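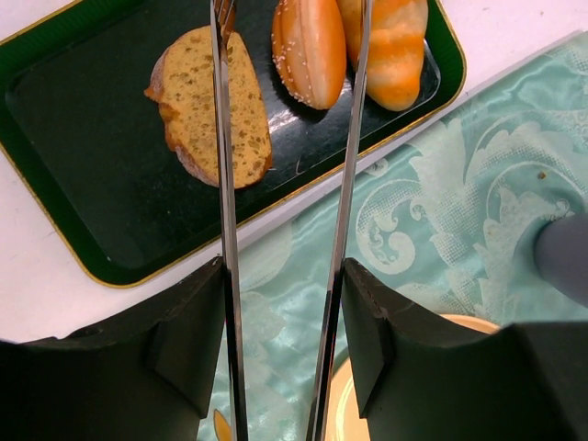
by Cinzia Pellegrini
2020-05-18

What a morning! I am writing this with my coffee going cold because I don't want to lose any of it. The Cletside library put its whole sermon collection online last month, and today I finally got to the 1079 items from the old Tisstead parish, and I have been reading since before the birds.

I was looking for the plague sermons, of course. Who isn't, this spring? But what grabbed me was the book of Ruth. There's a preacher in there who signs himself only Mazza (no first name, no dates, I've looked) and he spends 24 pages on the famine in the first verse. Twenty-four pages on a famine that gets half a line! He wants to know who stayed in Bethlehem when Naomi's family packed up for Moab. Somebody must have stayed. Somebody was still there to say "Is this Naomi?" when she came back, and somebody had planted the barley. I have read Ruth every year since I was in college and I never once thought about the people who stayed put.

And now here we all are, staying put! I went straight back to my own Bible and read chapter 1 again, slowly, and then chapter 2, where Boaz greets his reapers with "The Lord be with you" and they shout it right back. I used to hurry past that to get to the love story. Today it nearly made me cry. Ordinary people calling a blessing across a field, at a good distance from each other.

The governor's press conference was on at noon and I listened to most of it. More about when churches can open, and how many people per pew, and then two senators arguing about it afterward on the radio, each one quite sure which side God was on. I wanted to hand them both the sermon. Mazza is so careful there. He says Elimelech may have been wrong to leave and may have been right, and that the text won't tell us, and that we should be slow to say it for the text. I copied that out and stuck it over the sink.

Our Ruth group met on Altis this evening, the video thing the diocese pays for. It froze two times and I lost the end of the prayer, but the talk was wonderful, the best since we started. I read them the barley part. We went forty minutes over, and we've decided to do all four chapters again in November, in person if we can, on somebody's porch if we can't.

Still to read: his sermon on the threshing floor. It's a long one. I'm saving it for tomorrow, or possibly for right after I brush my teeth.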